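My Mismatched Tableware: A Gallery of Sorts

Posted 15 Mar 2021

Hello and welcome to the dishes page! A few of you asked after my last post whether I was ever going to show the everyday stuff (as opposed to the fancy serving platters, which live in a box and come out for birthdays), so I finally sat down and sorted through it. I'm not a collector in any serious way. I don't know much about glazes, I've never been to an auction, and I have paid more than 10 dollars for a single plate exactly once in my life. I just like color on a table and I really, really like a bowl sitting in a plate.

That last part drives my sister-in-law Ivone Lins up the wall. She's a matching-set person, all white, twelve of everything, and every time she comes for dinner she picks up her bowl, looks at the plate under it, and puts it back down without a word. I love her dearly! She did give me a very nice gravy boat one year, so she's not beyond hope.

Most of what I have came from the Cesden flea market, which used to be a short drive from us before we moved, and the rest came from friends clearing out cabinets. My rule is that everything has to be something I'd eat from on an ordinary night. If I'm afraid to put soup in it, it goes to somebody braver.

Green and blue

I'm starting with my favorite pairing, which is also the one I've changed my mind about the most. For ages I kept all the greens on one shelf and all the blues on another, and it never crossed my mind to mix them. My grandmother had a saying about blue and green not going together, and I suppose it stuck. Then one night I was laying out soup and grabbed whatever was on top of each stack, and I stood there with the ladle in my hand thinking, well, look at that. 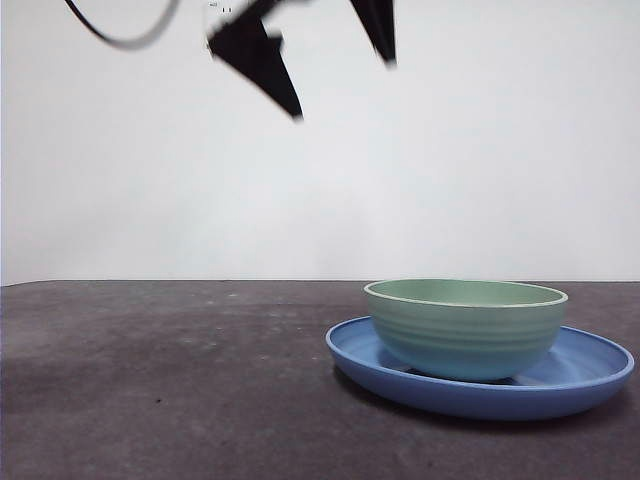 I've been mixing them ever since. The trick, if there is one, is to let the plate be a good bit wider than the bowl so you get plenty of color showing on both sides. A plate that's only a little bigger just looks like a saucer that got ideas. I also like a plate with sides that come up some, because bread crumbs and olive pits stay put and you can carry the whole business to the couch (don't tell Ivone).

A rim in a lighter shade helps too. You get a little line of pale color going around the edge and it makes the whole thing look more planned than it was. Same with ridges on the outside of a bowl. I used to think they were old-fashioned, and now I go looking for them. They catch the light, and they give you something to hang on to when your hands are soapy.

And a dark table! We had a light pine one for years and everything on it looked washed out to me. Put a strong blue on something dark and it wakes right up.

What goes in what

This is what people write to me about, so here's how it works at our house.

Deep bowls get soup, chili, noodles and anything else with a lot of liquid. They also get popcorn, but only if you're not sharing. Wiesława Wróbel, who lived next door to us for years, served mashed potatoes in deep bowls with a dent in the top for butter, and I have done it that way ever since. Makes you feel about seven years old.

Wide plates with sides get pasta, stew over rice, and pancakes, where the sides really earn their keep (syrup!). They're no good for steak. You end up sawing at an angle and your elbow goes out.

Flat plates get toast and cake, and that's about it. I have far too many flat plates.

Where I look

The Cesden market is still the best if you can get there early, and by early I mean before the coffee truck opens. There's a man toward the back, Ruwan Biswas, who keeps his odd bowls in a crate under the table and won't bring them out unless you ask. So ask! He'll tell you where each one came from, and half the time the story is better than the bowl.

Barros, the secondhand place by the old post office, is hit or miss. I've walked out with nothing four times running and then needed two bags. They rearrange on no schedule that I've ever been able to figure out.

I've also had good luck with swaps. Rosângela Queiroz and I trade by mail, which sounds crazy with dishes, but she wraps things so well that we've only ever lost 2 pieces, and one of those was my fault for opening the box over a tile floor. I sent her a yellow pitcher I'd never once used and got back a stack of dessert plates that I use every single day.

A few things I've learned about keeping them

Stack plates with a paper towel between each one if they're old or if you care about the finish. I skip this for the everyday ones and they've got the scratches to prove it. Don't nest bowls more than four or five deep, or you'll be standing there twisting and muttering while dinner gets cold. If two do get stuck, set the bottom one in warm water and put a little cold water in the top one, and wait. Don't whack it on the counter. Ask me how I know.

Coffee stains come out with baking soda and a damp cloth. Tomato is another story, and I've more or less given up and started serving spaghetti in the red ones.

If a rim is chipped, I don't eat from it anymore, but I don't throw it out either. Chipped bowls hold keys, sponges, garlic, seed packets and, in one case, a small cactus that has outlived two houseplants.

Coming up

In April I'm hoping to do the mugs. There are a lot of mugs. My husband counted once and then wouldn't talk about it. Boglárka Borbély has also promised to lend me her grandmother's jam dishes for an afternoon, and if she really does I'll give them a page of their own.

A couple of answers to things from the mailbox while I'm here. No, nothing on this page is for sale, sorry. Yes, I do put all of it in the dishwasher, bottom rack for plates and top for bowls. And to the reader who asked if I'd ever consider a tidy set of all one color: Ivone, I know that was you.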